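Search tips and reviews
Go

3 October tidy-up special

2020-10-03 | Rekha Lodhi
Reading time: 2 min

Gardening gloves, rubber gloves, the good pair for hot pans – ours used to live in one sad heap by the back door. I've been trying the Romereo hand-held gripper from Terkstead (£46, two jaws, a cable at the back) and I'm hooked!

Start with an open bin that has room for your hand as well as the gloves. Put it on the side of your free hand and keep the gripper in the other. Pick each glove up by the cuff, so the fingers hang loose and you can spot a hole before it goes away.

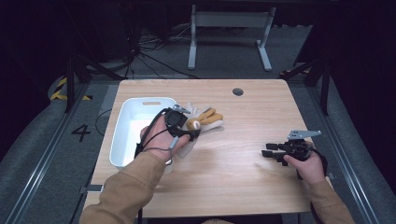
Pairs are the fiddly bit. I lay the first glove flat, thumb up, then bring its partner over and let the jaws pinch both cuffs together. Go gently with thin rubber (I squashed a few cuffs on the first evening, they sprang back). Thick suede ones want a firmer squeeze.

Keep the cable on the outside of your wrist, or it drags through everything. Wipe the jaws with a barely damp cloth when you've finished.

My one grumble is the weight – after 50 gloves I was ready for a cup of tea. Next week, odd socks.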